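Accueil | Projets | Rapports d'avancement | Documents | Contact

6 mars
Par l'équipe maintenance, atelier Omwood

Cellule Flanari – rapport d'avancement au comité de financement Hunex

La période a été consacrée à la remise en état du préhenseur et à la reprise des réglages de la cellule. Le bras n'a pas été démonté. Les travaux ont porté sur les doigts, la course de fermeture et le repère de table, dont la dérive avait été signalée dans le rapport précédent.

Les deux doigts ont été déposés, nettoyés puis remontés avec une visserie neuve. Le jeu relevé à la base du doigt droit venait d'un insert fatigué, remplacé par une pièce fournie par Rajput. Le couple de serrage a été porté sur la fiche machine. L'effort de fermeture a ensuite été ramené du palier 7 au palier 5, valeur suffisante pour les flacons vides et les tubes à paroi mince.
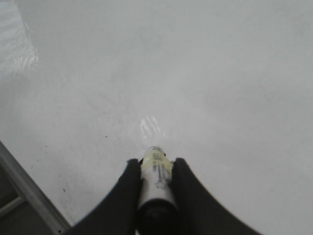 Le centrage de la prise reste le critère principal de réception. Il est jugé sur la vue du poignet, pince fermée, avant toute dépose. Un cylindre blanc serré entre les deux doigts noirs, dans l'axe, l'extrémité arrondie vers le plateau, correspond à la position attendue. La bande jaune pâle translucide qui entoure le haut de l'objet demeure dégagée des doigts, mais les caractères y sont trop petits et trop flous pour être lus : l'identification par cette vue n'est donc pas retenue. Les reflets sur le plateau, marqués en haut à gauche et devant la pointe du cylindre, gênent la détection de contour. Un réglage d'exposition est à l'essai – la pose d'un écran diffusant sera chiffrée si le résultat ne convient pas.

Le repère de table a été repris sur 4 points. L'écart résiduel est inférieur à la tolérance du cahier des charges, et la procédure a été versée au dossier Flanari. L'arrêt de la cellule a duré plus de 2 jours, délai de livraison de l'insert compris.

Restent à faire en mars : contrôle du faisceau du poignet, sauvegarde des paramètres, mise à jour de la fiche de graissage. Le jeu de doigts de rechange est en commande.

Contact : atelier Omwood, service maintenance – © Omwood – Haut de page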